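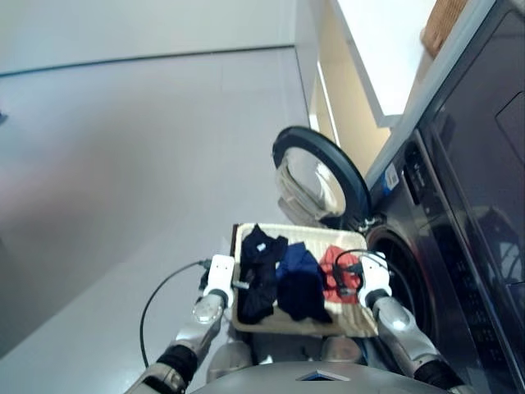
So when does the Truvcombe laundromat reopen?

Sunday at 7 a.m., and the first wash is free until noon.

I got that straight from Greer Lindsay, who bought the place on Ritchie Street back in the winter and has been answering the same question at the grocery store ever since. If you live in one of the apartments over on the Trorkgate side, you already know what it's been like. I've been hauling two bags of clothes across town on the bus every other week, and let me tell you, the driver and I are on first-name terms now!

The old place shut after a pipe went behind the back wall and took most of the floor with it. Greer thought she'd be open by spring. Then the drains had to be redone, then the electrical panel, and then the city wanted a second look at the vents (my dryer sheets and I waited patiently, sort of). The final inspection was signed off last week, and the paper has come down off the front windows.

A regular load will cost $3, the same as before the flood, which surprised me. The big washers cost more, and Greer says she's still fiddling with that price and will have it posted on the door by Saturday night. You can pay with quarters or with a card, and the change machine is back in its old spot by the door. I asked about the folding tables because the old ones wobbled so badly I used to fold on top of a dryer. They're new, and I leaned on one pretty hard and it stayed put.
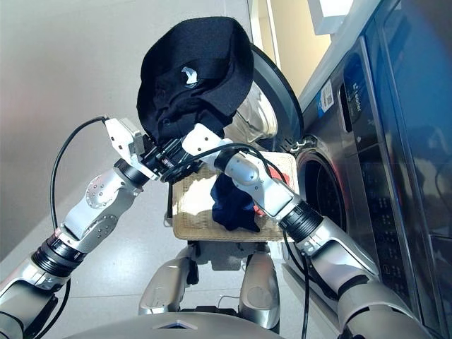 Hours are the other big change. The place used to close at 8 p.m., no good at all if you work late shifts at the Sasport warehouse like half my building does. It'll now stay open until 11 every night, with the last wash at 9:45. Nighat Rajput, my upstairs neighbor, works those shifts and has been washing her uniforms in the bathtub since the flood. She told me she plans to be in line before the doors open, and she's bringing the comforters too.

There's a drop-off service as well, which we never had before. Xiaoqing Ren is running it weekday mornings. You leave your bag before 10, tell her if anything needs cold water or can't go in a dryer, and pick it up after 4. She did alterations out of her home for years, so she'll also take hems and zippers, though she wants a few days for those. Please check your pockets first. She was very firm with me on that point, and she has a story about a purple crayon that I won't spoil for you.

A little money went the other way too. Neighbors chipped in $2000 toward new benches and a shelf of kids' books, mostly from the bake sale in June and a jar at Nnamdi Nnaji's barbershop next door. Nnamdi matched the last chunk of it himself and then tried to get me to leave that out. Sorry, Nnamdi!

The address is 709 Ritchie Street, same as always, with parking behind the building off the alley. The front lot is still torn up from the pipe work, so don't pull in there even if the cones have been moved. The bus stop across the street is back in use.

Greer is also looking for someone to cover evenings, Thursday through Saturday. If that's you, stop by and ask for her at the counter, or leave a note in the mail slot. And if you left a basket there before the flood, she has a few of them in the back office and would love to give them back.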